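Blog > House & Home > Laundry Days

The Curtains Are Staying Pink

I finally did the bedroom. If you've been reading for a while you know I've been threatening to do the bedroom since before the kitchen drawers, and then I did the kitchen drawers twice, so you can draw your own conclusions about how badly I wanted to start.

What got me going was the heat. July upstairs in this house is like living inside a toaster, and on Friday I woke up at some terrible hour with the sheet stuck to my legs and thought, okay, fine, if I'm awake I might as well be useful. So I made coffee, opened the window as far as it goes (it sticks, it has always stuck) and started pulling everything off the bed and out of the closet.

I had a plan! It was on an envelope. The plan said bedding first, then clothes, then the "soft pile," my name for everything made of fabric that isn't clearly a piece of clothing or clearly a towel. Cleaning cloths, scarves, the bag that holds other bags, a tablecloth from the old apartment that fits no table I have ever owned. The soft pile was enormous. I don't know how a person ends up with this much loose fabric. I don't sew.

Bedding went quickly. I own too many pillowcases and I got rid of 9 of them, mostly the flat scratchy ones that came in a Vrettos set back when I thought a big set was a good deal. The sheets never fit either. They popped off at the corners every night like clockwork and I put up with it for years.

The green blanket is staying forever, obviously. It has all those bright flowers on it and it makes the bed look like somebody cheerful lives here. My neighbor Savvas Chrysikopoulos gave it to me when he moved down to the coast and I gave him a lamp, and I still think I got the better end of that one. I spread it out flat to look for moth holes and didn't find any, so it stayed on the bed and I worked around it for the rest of the day.

Clothes took forever. I got very sidetracked by a box of winter stuff and tried on a coat in July, with the window open and the fan going. Do not do this. I had to go sit on the bathroom floor for a bit, and when I came back I'd lost all interest in coats, so the whole box went back on the shelf and I'll deal with it in the fall.

Then came lunch (crackers, standing up) and then the soft pile.

My rule was that every piece got shaken out and looked at by the window before it went anywhere. The light there is so strong in the afternoon that you see everything, every thin patch and every bit of lint, including a few things I'd have been happier not seeing. The gray-blue cloth was the one I kept going back and forth on. It's a nice color! It was also crumpled into a wad and had clearly been living at the bottom of the pile for ages, and I could not tell you what I bought it for.
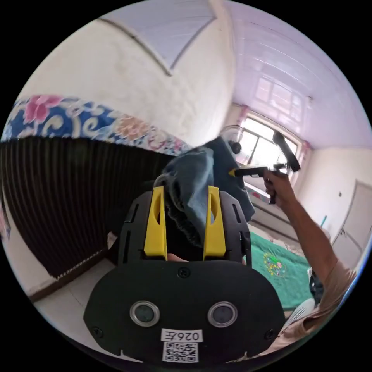 Filed under: Soft Pile, Keep or Go

Reader, I kept it. It went in the keep stack with the good dish towels, and I'm choosing not to examine that decision. The tablecloth, on the other hand, is gone, and so is the bag of bags, after I took the two good bags out of it.

A few people asked after the kitchen post what I'm using to store things, so, quickly. I bought a set of fabric bins from Fondavitz and I like them fine. They stand up on their own, the handles haven't ripped, and they fit the closet shelf with a tiny bit of room on the side. I also tried the Dreltico vacuum bags, the ones where you suck the air out and your comforter turns into a giant cracker, and I'm less sold. One of them had puffed back up by the next morning. Maybe I didn't close it right. I ran my fingers along that zipper so many times, though.

The total for all of it came to 40 dollars, and I'd have spent less if I'd measured the shelf before the first trip to the store.

Now, the curtains. I went into this project sure that the pink curtains were going. I had replacements picked out and everything, a sort of oatmeal linen, very grown-up. But I'd been in that room all day with the sun coming in between them, and at some point I looked up from the floor and thought, no, I like those. They came with the house. They're a bit much with the green blanket, and my sister says the two together look like a birthday cake, and I have decided I'm fine with sleeping in a birthday cake.

So they got washed and went back up. If you've got old curtains and you don't know what they're made of, use cold water and the gentlest setting you have, and hang them while they're still damp so the weight pulls the wrinkles out. I skipped ironing completely. I skip ironing as a general policy.

The fan lives in front of the window now too. I used to keep it over by the door, blowing warm hallway air at my head all night, and moving it has made a real difference. Give that a try before you buy a second fan, which I very nearly did.

What's left: the coat box, the drawer in the nightstand (chargers for phones I no longer own), and whatever is under the bed. I looked under there with a flashlight for 10 seconds and came right back out. There's a suitcase, and I believe there is something in the suitcase.

I dropped the donation bags off the next morning before it got too hot, and the woman at the counter held up one of the Vrettos pillowcases, rubbed it between her fingers and said "huh." I said yep.

Under-the-bed post next, if I can make myself do it. Tell me in the comments what you do with single socks in the meantime, I've got a whole bin.

© Fandness | Contact | Privacy | Back to top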